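Pritent 3020 Shelf Label Printer
Set-Up Guide for Small Stores
Section 4: Loading the roll, printing, and putting up labels

Before you start

You need the printer, its power cord, one roll of shelf labels, and the computer that holds your price list. If you have not yet installed the Pritent program, go back to Section 2. A full roll holds 400 labels. Use the plain white roll for your first run and keep the colored rolls for sale tags.

4.1 Loading the roll

1. Turn the printer off and wait for the green light to go out.
2. Press the two side buttons and lift the lid until it clicks.
3. Push the roll guides apart and set the roll between them with the labels facing up.
4. Slide the guides in until they touch the roll. They should hold it without squeezing. The roll must still turn when you pull it with one finger.
5. Pull the end of the roll under the black bar and out through the front slot. Leave one label showing.
6. Close the lid. Press down on both corners.
7. Turn the printer on. It feeds one or two blank labels and stops.

CAUTION: The print bar gets hot in use. Do not touch it for 8 minutes after a long run.

CAUTION: Keep sleeves, necklaces and badge cords away from the front slot while the printer is feeding.

Note: If the printer keeps feeding blank labels and does not stop, the roll is in upside down or the wrong label size is set. See 4.2, step 3.

4.2 Setting the label size

1. Open the Pritent program and choose Printer, then Labels.
2. Pick "3020 Shelf" from the list.
3. Check that the width reads 92 mm. If it does not, type 92 in the box and press Save.
4. Press Test. A label with a black border comes out. All four sides of the border should show.
5. If the left or right side is missing, open the lid and move the guides. Repeat the test.

The darkness setting starts in the middle. Leave it there unless the bar code looks gray or the thin lines run together. Move it one step at a time and print a test after each step.

4.3 Printing from your price list

1. Save your price list with these columns, in this order: item name, size, price, bar code number.
2. In the program, choose Open List and find the file.
3. Look through the preview. Long item names are cut at the second line, so shorten them in the list. "Potato Snack Sour Cream" reads better than a full name with half a word missing.
4. Select the rows you want. To print one part of the store, sort by shelf first.
5. Press Print.

Print one shelf at a time. A full store run is possible, but sorting a long strip of labels afterward takes longer than the printing does.

Note: Prices print exactly as they appear in the list. If your file shows 2.5, the label will show 2.5. Set the price column to two decimal places before you save.

4.4 Putting up the labels

1. Wipe the front edge of the shelf with a dry cloth. For old glue, use the Gruken cleaning pads or warm water with a drop of dish soap, and let the edge dry.
2. Lay out the labels for one shelf on a flat surface in the order the items stand.
3. Start at the left end of the shelf. Place each label under the left side of its item.
4. Press from the middle of the label outward.
5. Scan each bar code before you move to the next shelf. Check the price on the register screen against the label.

Do not put a new label over an old one. The stack gets thick, and carts catch on it.

Items that stand on end can be moved a few inches by customers in a day. Leave a finger's width between labels so the edges of each group are clear. Where several flavors share one price, you can print a single wide label instead. Choose Layout, then Group.

CAUTION: Do not stick labels on the item itself over the date or the list of ingredients.

4.5 Changing prices later

Change the price at the register first, then print. Take the old label down before the new one goes up, and throw it away on the spot. If you change many prices at once, do it before the store opens.
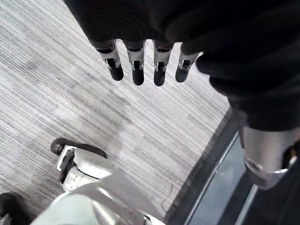
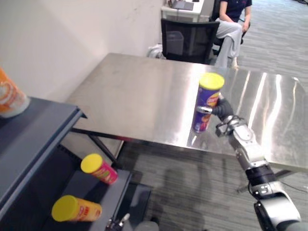
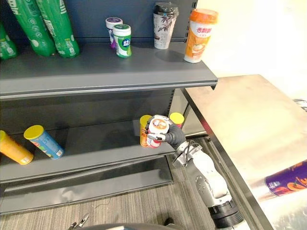 In the last picture, canisters are on the lower shelf, with drinks and snacks above.

Reader comments on this section

Etenesh Mersha: Step 5 in 4.4 should be in bold. We skipped the scanning in September and had two flavors swapped on the register for most of a month. Also, the test label in 4.2 came out fine for me at 92, but the real labels were shifted until I closed the program and opened it again.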